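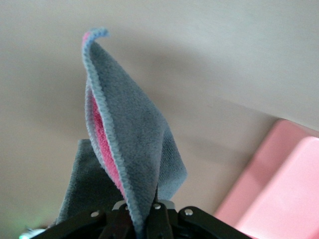
Serviette microfibre double face Vellside – gris et rose

Référence 375
Collection Entretien, distribuée par Kalero

La serviette Vellside est destinée à l'entretien courant des surfaces dans les établissements d'accueil, les bureaux et les cuisines collectives. Elle se compose de deux faces distinctes : une face grise, au toucher doux, et une face rose vif, au poil plus dense. Le pourtour est fini par un surjet serré de couleur bleu clair.

Utilisation
La face grise est recommandée pour le dépoussiérage et l'essuyage des plans de travail, des vitres et des appareils. La face rose convient à l'absorption des liquides et au lustrage. Il est conseillé de réserver chaque serviette à une seule zone de nettoyage.

Entretien
Laver la serviette avant la première utilisation, séparément des textiles en coton. Ne pas employer d'adoucissant ni d'eau de Javel. Séchage à l'air libre ou en machine à basse température. Repassage déconseillé.

Conditionnement
Vendue par lot de 2 serviettes ou par carton de 18 lots. Les cartons sont expédiés depuis l'entrepôt Kouris sous 19 jours environ – ce délai peut être prolongé pour les commandes groupées.

Disponibilité
Article compatible avec les chariots de ménage Trolodeck. Les collectivités peuvent demander un devis auprès du service commercial de Kalero, en précisant la référence et l'adresse de livraison.

Fiche mise à jour le 26 janvier 2023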